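Food Storage and Household Management, Unit 8
Fruit in the Home: Ripening and Keeping

Course handout prepared by Kausar Jatoi, Karnholm Adult Education Service
Jan 23, 2018

3 shares | 2 comments

Participants should read this handout before the practical session and bring the completed storage record. Fruit is divided into two groups. The first, which includes bananas, pears and mangoes, continues to ripen after harvest. The second, which includes citrus and grapes, does not. Skin color alone is a poor guide to ripeness in either group. 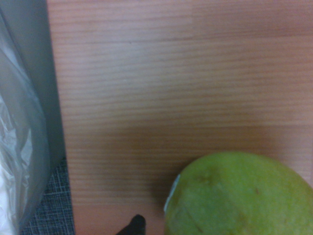

1. Temperature

Unripe fruit of the first group is kept at room temperature and moved to the refrigerator once ripe. Cold storage before that point may harm flavor and texture. Participants are to note the room temperature each morning on the record sheet. 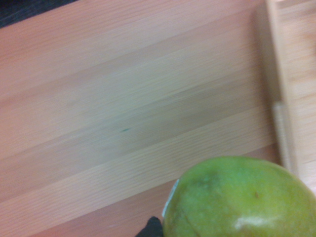 2. Ethylene

Ripening fruit gives off ethylene, a gas that speeds ripening in other fruit nearby. Apples should therefore be stored apart from leafy vegetables. In the December survey of Vik households, 80 homes took part, and some 13 reported keeping all produce together.

3. Containers

Fruit should be placed in a single layer where space allows. Bruised pieces are removed and used first. Containers are washed and dried fully between uses.
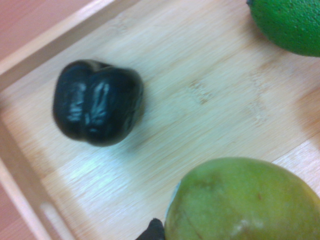
Fruit on a shallow bamboo tray with a raised rim.

Assigned reading: Halvard Wikström, Keeping the Pantry, chapter 8. Storage records are to be handed in at the start of the next unit.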